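Spent most of August 2023 on one thing: getting a planner to push a network plug into a port without folding the cable in half. Thread, for anyone else stuck in sim with floppy things.

Everything lives in the Malbridge world for now. Black arm on an orange base, a board full of ports, and a blue cable that does whatever it fancies.
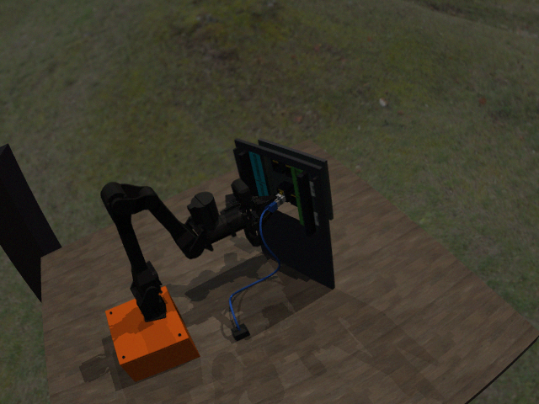

Gripper up at the board, cable trailing down to the table.

The old planner treated the cable as if it wasn't there. Lovely smooth paths, awful results! So I moved us to Rusu, which samples 177 cable shapes per step and bins any path that snags. Slower, but I can read its logs without crying.

Thư Quách then asked what happens when other arms share the collision world. Fair question. My checker was testing every link against every other link - 890 pairs, most of them miles apart.

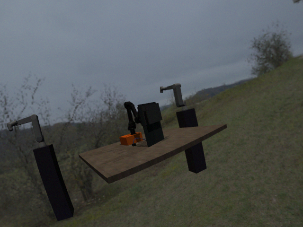 Wide view, with the two grey arms up on their pedestals.

Oanh Ngô wrote a filter that skips pairs that can't possibly meet. It's two files and I'm very jealous of it. It's going into Stasell once I've tidied up the tests.

Next up is the last bit of the approach, plug tip towards port. I want the controller to go by force there and stop trusting the pose estimate so much.

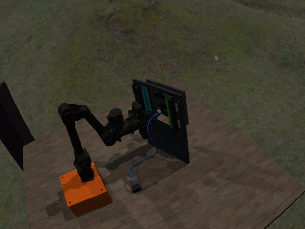
2 min read

Longer write-up is on the blog, with the config for the force controller and the settings I gave up on. If you've done plug insertion with a soft cable model, tell me what stiffness you used - mine's still a guess.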